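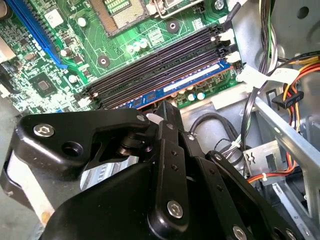

November 21, 2018

Hi all - I'm looking for people to come and help with Nillus, and I'd like to get started soon after the holiday, so please read to the end before you write to me (the boring parts are at the bottom and they matter).

Nillus is the robot arm I've been putting together in the shared workshop at Tosunetti, in the back, past the laser cutter. Its job is to take old desktop PCs apart and put them back together. Memory, processor, hard drive, expansion card. That's the whole list for now, and believe me, it's plenty! We started in September with the idea that memory would be the easy one and we'd be on to something fancier by Halloween. Well. It's November and I can now talk for an hour about how a RAM stick sits in a slot.

I need **four people**. You don't all have to come on the same evening, and you don't have to be robot people.

## What you'd be doing

Most of an evening goes like this. We put a case on its side on the rails, open it up, set the parts out in the printed holder, and then one person drives the arm while another one watches and keeps notes. The driver steers the gripper by hand from the little console I built (two sticks and a dial for the fingers, you'll get the hang of it). Pick a part up, bring it over the board, line it up, seat it, let go. Then take it out and do it again. Every try gets saved, and the good ones are what I use to teach the arm to do the move without a driver.

The bad ones get saved too. Please don't feel awful when you drop something. I've dropped more than anyone.

In between there's a lot of plain workshop stuff: tightening things, reprinting a finger pad, figuring out which cable has wandered into the way this time. If you've ever worked inside a desktop tower you know about the cables. They're fine for a person, you just push them over with the back of your hand without thinking. A gripper doesn't have the back of a hand, so we spend a fair bit of time on tape and ties and planning a path down to the board.

I'm looking for:

- **Two drivers.** Steady hands, patience, OK with doing the same move over and over. Gamers, sewers, model builders, people who ice cakes - I want to hear from you.
- **One note keeper.** You mark each try as good, bad or weird, and you write down what happened in a few words. Clear handwriting or fast typing, either one works.
- **One builder.** You'd help me with brackets, the parts holder, the rails and the wiring. Being comfortable with a hex key and a 3D printer is enough. If you can also solder, I'll be very happy.

You can trade jobs once you know the ropes. I'd like everyone to drive a little, if only so the note keeper knows what the driver is complaining about.

## What the work feels like

I want to be fair about this, so here goes. It's slow. The first evening is fun because everything moves when you touch the sticks and you feel like a giant. The second evening you notice that the module has to go in straight, with the notch on the right side, and pressed down evenly, and that the arm has no opinion on any of that unless you give it one. Somewhere in the third evening your hands figure it out and it gets fun again, in a quieter way.

The angle is the hard part. When I hold a memory stick over a board, I'm already turning it as I move in, and I had no idea I did that until I had to do it with two sticks and a dial. Coming in tilted and then straightening up works better for us than coming straight down, at least with the gripper we've got. If you have a different idea, please bring it. I've changed my mind on this twice since September.
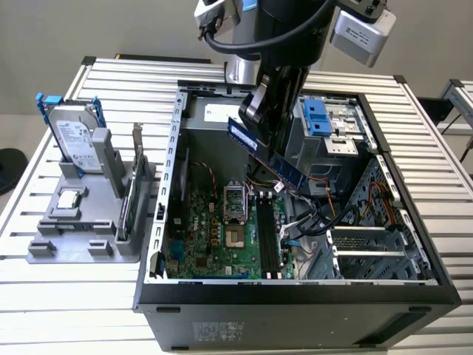 We work with the power unplugged, always. Nothing is switched on inside the case while the arm is in there, and the power cord stays in the bin under the bench. The arm itself does have power, obviously, and there's a big stop button next to the driver and a second one next to the note keeper. Both of you are allowed to hit it for any reason, including "I got a funny feeling." I will never be annoyed by that.

The controller is an old Tesex unit I bought used from a shop that was closing down. It's loud when it starts up, it takes its time, and it's been very good to us. The software on top is mine and you should expect it to crash. I keep a pad next to the keyboard for that and I fix what I can between sessions.

The processor is the part I'm most nervous about, and I'll say up front that new drivers don't start with it. Those sockets are so easy to hurt. We'll get there! But you start on memory, then the expansion card, then the hard drive, and then we'll have a talk.

## When and where

Sessions are in the evening, 6:30 to 9, with a break in the middle. I've planned **14 sessions** in all, through the winter. I don't need you at every one, but please don't sign up if you can only make one or two. It takes that long just to learn the console, and I'd feel bad for both of us.

Tosunetti is the brick building on Sutanto Street, behind the tire place. The side door is the one you want. Our part of the shop is 428 square feet and we share it with the bike folks on the other side of the shelving, so it gets cozy and there's usually a radio going. It's heated, sort of. Wear a sweater you can push the sleeves up on, and leave the scarf and the long necklace at home.

The building has a ramp at the side door and the bathroom is on the same floor. The console sits on a regular table and you can drive sitting down (I do). The bench itself is higher, so if that's a problem for the builder job, tell me and we'll work something out.

## What you get

I can pay **$65 per session**, in cash or by check at the end of the evening. It's a small grant, plus what I made from selling my old drill press, and I'd like it to go to the people doing the work. If you're a member at Tosunetti you can take it as shop credit if you'd rather do that.

You also get dinner, if you count soup and bread as dinner, and I do. There's a vegetarian pot every time.

And you can use the recordings you make. If you want to try teaching your own arm at home, or you've got a school project going, take a copy with you. I only ask that you leave out the sound, since people chat while they work and didn't sign up to be published.

## A few things I should mention

You have to be 18 or older. The shop's insurance says so and I can't bend on that one.

You'll sign the shop waiver and do the short safety walk-through on your first evening, even if you've been a member forever.

No experience with robots is needed. I'd like at least one of the four to be somebody who has never built or opened a PC, so if you've been reading this thinking "well, that's not me," it may be you. People who've built lots of machines tend to skip steps when they explain things. I know I do.

Coding isn't part of the work. If you want to look at the code you can, and you can laugh at it too.

I sent a rough version of this to the shop mailing list last week and got some good questions back, so I've put those in before you have to ask them again.
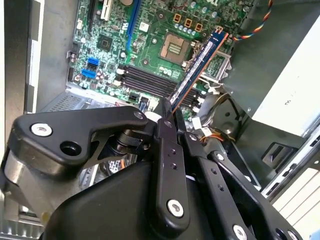

Does the arm do any of it alone yet, or is it all somebody on the sticks? And what if I'm left-handed, is the console going to be a pain? That was the first reply I got, and it's a good pair of questions.

So, the first part: mostly it's somebody on the sticks. The arm can go to the holder and close its fingers on a memory module without help, and it can carry it over to the case. Getting it down into the slot is what I need all of your good tries for. And the second part: the dial is on the right now, but it's held on with two screws and I can have it moved in the time it takes the soup to warm up. Tell me when you write.

Somebody else wanted to know if they could bring their own old PC to be taken apart. Yes please! Towers only for now, no laptops and no all-in-ones. Take your drive out or wipe it first. I can't promise your machine comes home in working shape, so only bring one you've already said goodbye to.

Then there was a question about friends signing up together. Sure, happy to have you. I may put you on different evenings once in a while so the notes don't all turn into private jokes.

## How to sign up

Write a few lines and drop them in the Nillus mailbox by the front desk, or send them to me through the member board at Tosunetti (non-members can ask at the desk and they'll pass it along). I don't need a resume. Tell me:

- which job you'd like, and a second choice
- which evenings you can't do
- right- or left-handed
- something fiddly you've done with your hands that took a long time

That last one is what I'll read first.

I'll get back to everyone, yes or no, and if you're a maybe I'll tell you that too. If you'd like to see the thing before you decide, stop by during any open shop evening and ask me to start it up. Give it a minute, the Tesex likes to hum for a while before it does anything.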